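Braço simulado solta o recipiente no meio da subida, mas só em alguns episódios

Anju Joshi
14 de julho de 2020

Boa tarde. Estou a montar uma tarefa simples de apanhar e pousar numa cozinha simulada, com um braço da Franka Emika ao lado de uma bancada de mármore. O projeto chama-se Corkance e corre no nosso servidor, sem hardware real.

O problema é este: em 100 episódios, 68 terminam bem. Nos outros a pinça fecha, o registo indica contacto nos dois dedos, o braço começa a subir e o objeto escorrega. Não aparece nenhum erro. O controlador continua a trajetória até ao fim com a pinça vazia e o episódio fica marcado como concluído.

Em junho isto não acontecia. Desde então mudei a massa dos objetos e acrescentei outras coisas à bancada.

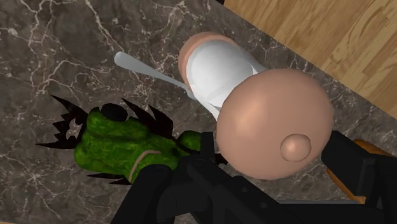
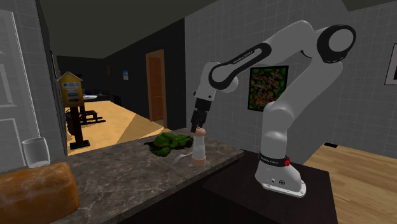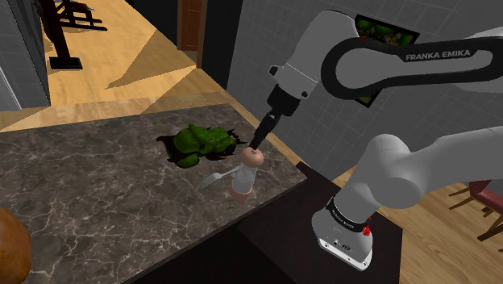

Já aumentei a força de fecho e ficou pior: o objeto passou a saltar para o lado. Também reduzi a velocidade de subida para metade, sem diferença nenhuma. Alguém sabe se devo mexer no atrito ou no passo de simulação?

Marloes Van Leeuwen

Eu começava pelo passo de simulação. Com massas pequenas e força alta, os contactos ficam instáveis e o objeto é expulso, que é o que descreves quando aumentaste a força. Repõe a força antiga e usa 2 ou 3 subpassos por ciclo de controlo. Depois verifica a malha de colisão da tampa. Se foi gerada automaticamente, pode ter ficado arredondada demais e os dedos só tocam em dois pontos. Uma caixa ou um cilindro simples costuma segurar melhor.

O episódio marcado como concluído é outra falha e convém tratá-la à parte. Lê a abertura dos dedos depois de fechar e outra vez a meio da subida. Se o valor cair para o mínimo, para o braço e regista a perda do objeto. Num braço verdadeiro, seguir a trajetória sem saber que a peça caiu é um risco para quem estiver perto.

De Graaf

Tive o mesmo. Atualizei tudo e passou.

Skirnirby

Vê se a massa nova está em gramas ou em quilos. Comigo era isso, perdi uma tarde inteira. O atrito só mexia no fim.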